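News > Business > Repair and Reuse

Cirkska opens parts line for old office computers

Feb 20, 2024

Reuse firm Cirkska has started taking apart retired office computers at its Friesen Road unit, with the aim of selling the processors, memory and other working parts separately instead of sending whole machines to be shredded.

The first batch is 583 desktop towers, all from an office clearance handled by the removals company Zestex. Most are older models that would fetch very little as complete computers. The parts inside them are still wanted by repair shops, and by people keeping a machine of the same age running at home.

The towers are laid on their sides with the side panel off. Memory comes out first on most models, then the processor. The power supply and drive are left in place until later, as they go to a different bench for testing.
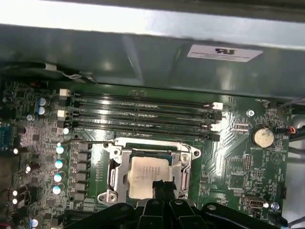 The processor socket with its load plate raised. The four memory slots are empty.

Processors are the most valuable small part in most of the towers and also the easiest to spoil. The lever at the side of the socket has to be released and the metal plate lifted before the chip can be taken out, and it must come straight up. A chip that is dragged sideways can damage the contacts, and then both it and the board are scrap.

Old thermal paste is another nuisance. After years under a heatsink it can set hard, and Cirkska cleans each lid before the chip is tested. The firm allows 10 minutes per tower for the first stage, not counting the cleaning.

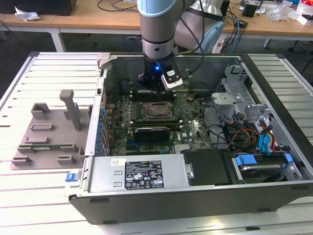

Noémie Després said the scheme was welcome but that buyers would want to know how each part had been tested, and for how long it was guaranteed. She had bought second-hand memory twice, she said, and one set had failed within a month.

Cirkska said every processor would be run under load before sale and would carry a guarantee of 7 months. Memory will be sold in matched pairs where possible. Parts that fail will go for metal recovery with the bare cases.

Drives are dealt with apart from everything else. They are wiped or destroyed under the terms of the Zestex contract, and none from the first batch will be sold. 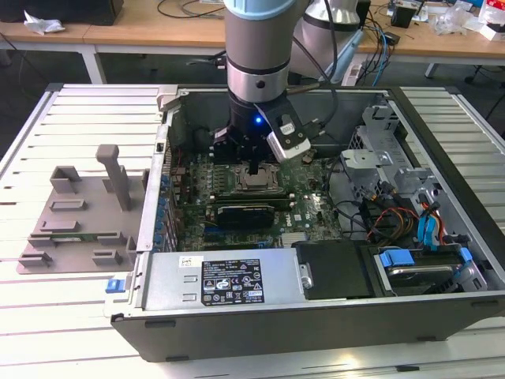

A Dell tower opened up on the bench, with the drive held by blue plastic clips.

Cases, cables and fans are sorted by material at the end. The firm had hoped to resell the power supplies as well, but many business towers use their own shape of unit and plug, so demand is limited to owners of the same model. A small stock will be kept and the rest recycled.

Processors are moved to trays with a separate pocket for each chip, which keeps the contacts from touching anything hard. The trays then go to Vodavent, which has agreed to do the testing until Cirkska has its own equipment.
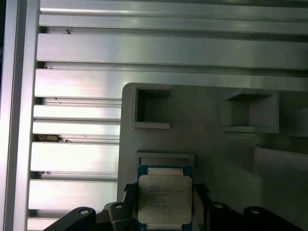

A processor over one of the plastic trays. The maker's lettering is faint but "INTEL" shows on the lid.

The first tested parts are due on sale in June through the Cirkska trade counter. Prices have not been set. Orders from schools and repair cafés will be taken ahead of the public sale, with a limit of four processors per order.

The company is also in talks over a second load of computers, this time laptops, but said no date had been agreed.

Filed under: Recycling, Computers, Local firms

Contact the newsdesk | Copyright 2024 | Back to top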